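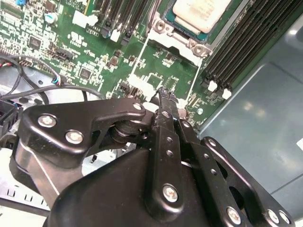
I spent most of November in a hairnet. The bakery ingredients plant at Asby had finally agreed to let me watch them swap out their old ribbon blender, and I'd been pestering them for the best part of a year, so when the call came I packed my steel-toed boots and went!

The old machine was 35 years old and everyone on the floor had a soft spot for it, even though cleaning it meant lying half inside the trough with a scraper. A full clean between an egg mix and an egg-free one took 169 minutes (I sat through one, with a flask of tea). The new one, a Dronida paddle mixer from Boström, has shafts that slide right out on rails, and the first proper clean I saw was done in 136. Not quite the miracle in the brochure, but the shift lead was grinning all the same.

Getting it in was another matter. It weighs 1,154 kilos without the lid, and the goods door at Asby was built for sacks and pallets. They took the frame off the door, then the guard rail, then a bit of wall.

What I really wanted to know was whether the scones would taste any different. I carried a bag of the first batch over to the test kitchen at Stultelside and we baked two trays side by side, old mix and new. The new ones rose more evenly. I preferred the old ones, I think, but then I ate four of each with jam and I'm not sure I'd trust me either.

The discharge valve still drips a little powder on the left-hand side. A new seal is on order, and until it comes there's a tray underneath.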